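Gallery: the gripper drop fault

26 Jul 2021

Posted by the Andell simulation bench

The fault on the Andell pick-and-place job has now been closed, and several people have asked for one page they can be pointed to. The full write-up is in the project folder under Mindason. What follows is the short version, with the wrist camera view from the simulator placed at the end.

The job itself is simple. An arm picks small parts from the floor of the cell, lifts them to a set height and puts them down again in a marked area. We run it in simulation first, and only when a control build has passed there does it go to the real arm at the Zimex site. Build 37 passed. It then dropped parts on the real arm, and on one occasion it opened its fingers while the arm was still travelling at full speed. The part landed outside the guarded area. No one was hurt, but it was recorded as a safety matter and the arm was locked off the same afternoon.

What we saw first

The log from the real arm showed an open command at a point where there should not have been one. We took this for a wiring fault and lost most of a week on it. The cable was changed, then the connector, then the whole wrist unit. The drops carried on at the same rate with the new parts fitted, so we went back to the simulator.

How it was reproduced

The original pass had been a batch of short runs, each starting from a fresh reset. We ran the same build again without resets, and it failed at cycle 1,723. A second attempt, using the same starting values, failed at the same cycle. After that we stopped looking at the hardware.

The cause was in the part check. Before each lift, the controller asks whether there is a part between the fingers. If the answer is no, it opens them and tries again. The check was meant to be switched off once the lift had started. After a long enough run a counter was not cleared, the check stayed on during travel, and one missed reading was enough to make the fingers open.

Why the tests missed it

The test batch was long in total but made up of short pieces. Nothing in it ran past the point where the counter mattered. The pass mark was also worked out from parts delivered, and a drop followed by a successful second try was scored as a delivery. Both of these have been changed. A dropped part is now a failure whatever happens next.

What was changed

The part check is now tied to the state of the lift and no longer depends on the counter. An open command given while the arm is travelling is refused, and the arm comes to a controlled stop and waits for a person to clear it. The guard at the Zimex cell has been moved out and its lower panel made taller.

The corrected build was run for 3,105 cycles in one piece with no reset, and no open command was issued during travel. It was then run on the real arm at low speed, with nobody inside the barrier, before the speed limit was lifted.

Still open

There are 3 items left on the list. The stop message on the operator screen is unclear and needs to be reworded. The Inthanon cell uses an older copy of the same controller and stays locked off until it has been updated, which is planned for December. The simulator also needs a better floor contact model, as parts settle on it faster than they do in the real cell.

If you run any build before 38, do not use it for unattended work. Check the number on the start-up screen, as the label on the cabinet may be out of date. Reports of drops should go to the bench with the log attached and the power left on if it is safe to do so, because part of the log is lost when the cabinet is switched off.

Wrist view in the simulator: fingers wide apart over the bare wood-grain floor, nothing held.

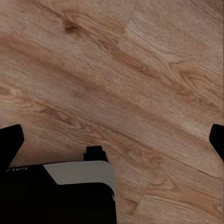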